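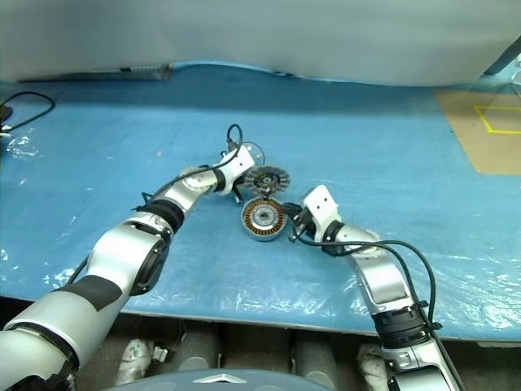 Pancake motor (bench and hobby use)

A pancake motor is a flat, wide electric motor, the kind that looks more like a hockey puck than a soup can. Most of the ones I get asked about are brushless, with a ring of copper windings on the part that stays still (the stator) and a ring of magnets on the part that turns (the rotor). I keep this entry up for people who have one in pieces on the bench and want to know what they're looking at. I'm a repair person and no engineer, so expect more about screws than about equations!

Name

"Pancake" is just a nickname and it gets used pretty loosely. I've heard it for axial motors, where the magnets face the windings across a flat gap, and for ordinary radial motors that happen to be short and wide, where the rotor sits inside or around the winding ring. Purists will fight you on the second one. The old Fistavau parts catalog called all of them "disc drives," which confused every computer person who ever ordered from it, and Thibodeau says "flat motor" and leaves it there. I use pancake for the lot.

Stator

The stator is the part people recognize, because of the copper. In the common kind, wire is wound around a ring of steel teeth and you see it as a lot of narrow segments with dark gaps between them, all sitting inside a metal rim. The rim does more than look nice: it locates the winding ring and carries heat away from it, and on many designs the mounting holes are in it too.

Copper-orange is the color you want. Magnet wire has a thin varnish on it, and when a motor has been cooked the varnish goes brown and then black, usually in one patch first. Smell it too (I mean it, a burned winding has a smell you'll know forever). One dark segment is enough for me to get out the meter before I go any further.

Rotor

The rotor carries the magnets and the shaft or hub. It wants very badly to be back with the stator, and it'll take your fingertip along if you let it. Slide the two apart straight, keep them apart, and don't set the rotor down anywhere near steel filings. I once spent a whole evening in June picking fuzz off a Pratura rotor with masking tape, and I still hear a faint scratch when it spins.

Work over something soft. I like a sheet with clear plastic on top, since grit wipes right off and small screws show up well against a plain color. Blue is great for this. White is okay until you drop a white nylon washer.

Housing

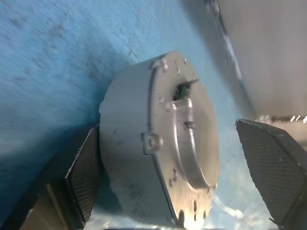
Housings are usually aluminum, cast or machined, and the outside band picks up scuffs the minute you look away. Scuffs don't matter. What matters is the lip around the face, because on a lot of motors that's the surface that centers the whole thing in whatever it bolts to. A ding there will tip the motor a hair and you'll chase the vibration for weeks.

Mounting ears are the other weak spot. They're small, they stick out, and a dropped motor tends to land on one. Check for hairline cracks running from the screw hole to the edge. Güven Baysal, who taught me most of this, runs a fingernail across every ear before he picks up a screwdriver, and I've copied him ever since.

Many housings also have an opening for wiring, and on motors with a position sensor you may find a little circuit board tucked inside. Go easy here! Compressed air is fine from a distance. A screwdriver tip is not, and neither is contact cleaner unless you know what the board is coated with.

The extra holes in a face drive beginners nuts. Some are for screws, some take locating pins, and some are left over from how the part was held when it was machined. Leave the ones you can't account for alone until you've found a drawing.

Putting one back together

Start with clean faces. Lower the rotor in slowly, keeping it square, and use jacking screws if the maker gave you threads for them. Turn it by hand before you tighten anything. You'll feel a bumpy pull as the magnets pass the teeth (that's cogging, perfectly normal), but there should be no scrape. Then snug the screws in a star pattern, going around twice.

Buying parts

Festik still sells bearings and wavy washers in small bags. Their 2540 kit fits most of my flat motors, and the 3617 is the same kit with the thicker shim, so check your old shim before ordering. Replacement stators are harder. I've mostly given up and buy a second dead motor of the same model to rob for parts.

Last edited 4 Dec 2020, to fix the kit numbers, which I'd had backwards.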